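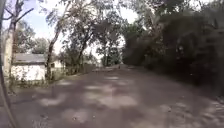

An unpaved road in the shade of trees.

Category: Politics / State Legislature

The chair of the state House transportation panel spent most of the summer recess driving between county seats, and came back with a shorter wish list than the one she left with.

"I started with 84 requests from counties and towns," she said in her office at the Capitol annex. "We can fund maybe a third of them. I'd like to say that out loud before the session opens in September."

The session will be dominated by the road and bridge bill, which failed in the spring by two votes after members from rural districts broke with their leadership. The version now being drafted would move $200 million out of the highway reserve and into grants that counties apply for directly.

She would not say whether she has the votes. "I have more than I had in May," she said. "Ask me again after the caucus meeting."

Her own district takes in Gadley and the farm country north of it, where the main complaint is the closed bridge on the Urness road. The detour adds 20 minutes to the school bus run. Asked why it was left out of the spring bill, she said the engineering report came in after the deadline.

"People there don't care about our deadline, and I don't blame them," she said. "It's in the draft now. It was the first thing I put in."

The governor's office has objected to drawing down the reserve, saying the money may be needed if fuel tax receipts keep falling. She has read the forecast and thinks it is too gloomy – though she agreed to a floor below which the reserve could not drop.

The harder argument is with members from Valholm, the largest city in the state, who say the grant formula counts miles of road and ignores traffic. She called that a fair point. A change is being discussed that would give traffic a larger share of the score.

"They'll say it isn't enough, and my neighbors will say it's too much," she said.

She has not decided whether to run again next year. The filing period opens in January.

Last updated: 4:40 p.m.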